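Urkarex Hand Grippers — Pair Kit
2 min read

We built the first Urkarex pair in the shared workshop at Arnside, and we're still a bit giddy about how well they suit a small space! The kit has 39 printed parts, a bag of fasteners and two marker plates. Allow 18 hours of printing for the pair.

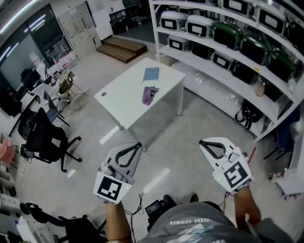

Marker plates matter more than any other part in the box. Print them flat, in matte black and white, and mount them square on the front face. Left and right get different patterns, as on our white pair, so label them before you glue — we didn't, the first time. The black V-shaped fingers can go on last.

Spare fingers are sold separately, part no. 2079. The Ison cable set fits without trimming, and the next batch of 40 kits ships in June.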